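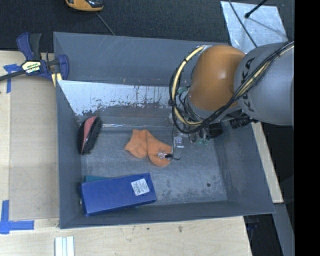 According to Gergely Lakatos, the best seat at Stitimbridge Airfield is the grass bank beside the old fuel shed, where the morning arrivals come over low enough to read the registration under the wing. Regular visitors tend to agree, and on a clear day the bank fills up early!

Stitimbridge Airfield is a small general aviation field on the flat farmland south of the town of Stitimbridge. It has one paved runway, 46 feet wide, and a parallel grass strip that is a favorite with owners of tailwheel airplanes. The field sits at an elevation of 587 feet. There is no control tower, so pilots announce their positions on a shared radio frequency, and anyone with a handheld scanner can follow the whole pattern from the fence (great fun when four or five airplanes show up at once).

Flying began with crop dusters working off the grass. The paved runway came later, along with the two hangars on the north side. The larger one is home to the Wavon Flying Club, which trains student pilots and keeps a wonderful pair of yellow biplanes in flying condition. Hayat Air Services, in the smaller hangar, handles maintenance and sells fuel.

The highlight of the year is the June fly-in. Visiting aircraft park wingtip to wingtip along the grass, and the formation pass by the two biplanes is a real treat for photographers, with the afternoon sun right behind the crowd. Parking is limited to 1000 cars, and the overflow lot is on Sumero Road.

The viewing area is open during daylight hours. It has picnic tables and a low fence that is easy to shoot over. The cafe next to the Wavon hangar closes for the winter.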